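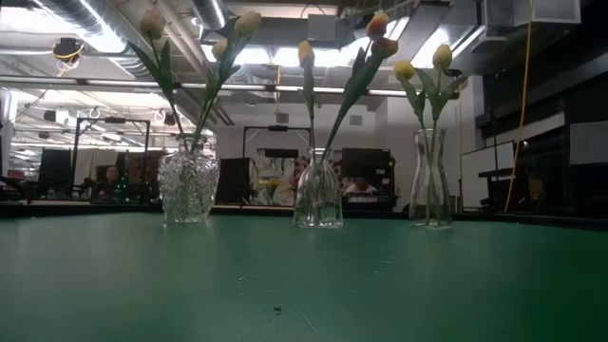

Tulips on the green table.

My aunt left me her flower shop in Skirton and 190 unpaid bills, all in one hatbox. I'd never even kept a cactus alive! Sofia Deligiannis from the bakery told me to sell up by January, and I nearly did - I had the Jukbridge realtor on the phone and everything. Then a man came in wanting something for his wife, who was mad at him, and I asked what he'd done. He told me (it took an hour, and it involved her mother's boat). I sold him six roses and told him to go home and say all that again, slower. He came back Friday with his brother.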